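How a Robot Learns to Tidy a Room
A look at the Wenix home helper kit

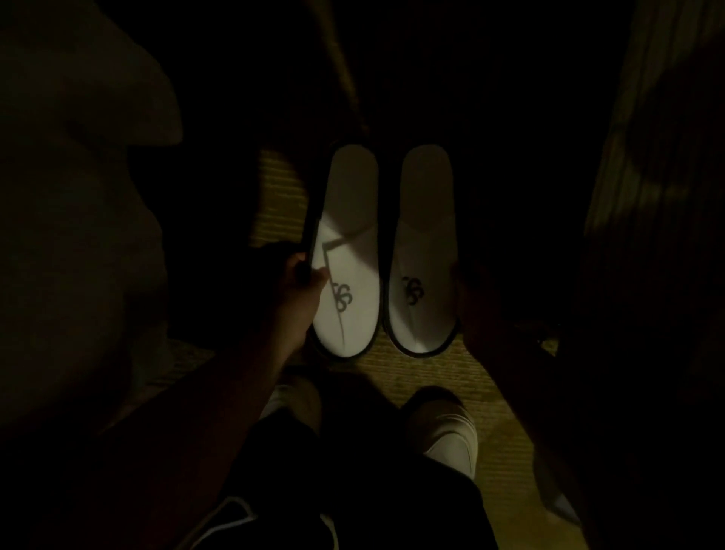
The Wenix is a robot kit made by a company called Zetwood. It has two arms, a set of wheels and a camera at the top, and its job is to put things where they belong. It can't do that job straight out of the box. First it has to learn from people, and people do a lot of small jobs without thinking about them. Take a pair of slippers on a carpet. A person puts one hand on the outer edge of the left slipper, with the fingers curled over the dark rim and the thumb on the white part. The other hand goes to the right slipper. The two slippers sit side by side with their toes pointing the same way. You could do this half asleep, but a robot has to be shown.

What is in the kit?

The kit comes in two boxes. The big one holds the robot. The small one holds a camera on a headband, a charger and a book of 80 jobs to try. A grown-up or an older child wears the headband and does a job from the book, such as folding a towel or lining up shoes. The camera records what the hands do.

What happens to the recordings?

They go to a program called Carrasco, which runs on a home computer. Carrasco looks for the hands and for the thing the hands are holding. Then it works out how the robot's own arms could make a similar move. The robot has grippers with two flat pads, so it can't copy fingers exactly. It has to find its own way to hold the edge of a slipper.

One recording is not enough. The book says to record each job at least 10 times, and to change something every time. Move the slippers. Turn one around. Close the curtains so the room is darker. A robot that has only seen slippers in bright light may not find them in a dim room.

Does it work?

Our test robot was given 200 tries at picking up a slipper and setting it next to its partner. It was good with stiff slippers and poor with floppy ones, which slid out of the pads. It also mixed up left and right quite often. Towels went better. Cups were slow – the robot stops to look before it closes its grippers, and it stops again before it lifts.

What does it cost?

The kit costs 613 dollars. A smaller kit called Kurmont has one arm and costs less, but it can't do jobs that need two hands.

Words to know

Gripper: the part of a robot that holds things.
Recording: pictures saved one after another, like a video.
Program: a set of instructions that a computer follows.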